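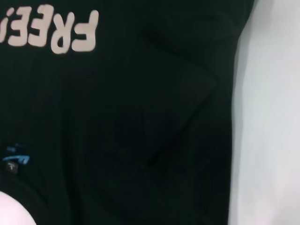 Amparo Montoya does the folding on Sunday, after lunch, at a table her grandmother used for cutting pattern pieces. She has two piles going by one o'clock, one for the family and one for the shop. The T-shirts come last.

"Shirts with printing on them are their own problem," she said. "A plain shirt, you can do anything to it. A printed one, you have to think where the letters are going."

Montoya runs Benítez, a secondhand clothing shop that takes its name from the tailor who had the premises before her. The date over the door is 1809, which belongs to the building and has nothing to do with clothes. For years she sold coats and dresses and sent T-shirts to the rag dealer. Then customers started asking for them, and black ones with big lettering across the chest now go faster than anything else on the rail.

They are also the shirts that people ruin most often at home. Black cotton fades with washing, and thick printed letters crack when they are creased in the same place week after week. A person who folds a shirt in half down the middle of a word, then stacks ten more on top of it, will have a line through that word in time. Heat makes it worse. Montoya gets shirts in every week where the fabric has years left and the print is finished.

Her method takes a few seconds longer than the usual one. The shirt goes face down on the table, smoothed from the collar to the hem. She brings each side in toward the middle of the back, lays the sleeve flat along it, and then turns the bottom up toward the neck in loose thirds. The print ends up on the outside, and where the word is short enough it lies flat with no fold through it at all. Longer words will wrap around the sides. She moves the side folds in or out a little so that they land between two letters.

She does not press down on the pile. "People like to pat it," she said. "Leave it alone."

Rubbery prints have one more habit that anyone with a full drawer will know. Two of them stored face to face in a warm room can stick together, and pulling them apart may lift the surface. Montoya puts a sheet of plain tissue between shirts she expects to keep for a season. For shirts in regular use she alternates, one with a print, one without, and skips the paper.

Washing is simpler. She turns the shirts inside out, runs them cold with other dark things, and hangs them to dry away from the window. She stopped using the dryer for anything with lettering after a bad batch one October, when a load came out with the letters tacky and lint stuck all over them. Some of that lint never came off. If a shirt needs ironing she does it from the inside, with a cloth on the board, and goes around the print wherever she can.

Lint is the other complaint about black cotton. Montoya keeps a clothes brush on a hook by the table and uses it before folding, in one direction, from the shoulders down. She has tried sticky rollers. They work, she said, but she went through them too quickly, and on older prints she did not like the way the sheet pulled at the edges.

Storage depends on the room. At the shop the shirts sit on open shelves from Ustau, a shallow model that holds a short stack and no more. Montoya bought them second-hand and likes that the stack cannot get tall. At home she files her shirts upright in a drawer, folded edge up, so that she can find one without lifting the rest. The dividers came in a set called Jullow and slide along to take up slack as the drawer empties. A piece of cardboard did the same job before that.

Upright filing has one drawback with black shirts — from above, they all look alike. Montoya's answer is to make the last fold so that a bit of the lettering shows along the top edge. Two letters are usually enough to tell which shirt it is. Her son, who owns most of the black ones, ignores the system and pulls out three to find the one he wants. They go back in a heap, and she folds them again the following week.

She does hang a few. Heavy cotton keeps its shape on a wide wooden hanger, and the older, thinner shirts in the shop window go on padded ones. Wire hangers leave points at the shoulders, and those take a wash to get out.

By three o'clock the family pile has gone upstairs and the shop pile is in a canvas bag by the door. The brush is back on its hook. One shirt is still on the table, face up, with a seam open under the arm, and Montoya goes to look for black thread.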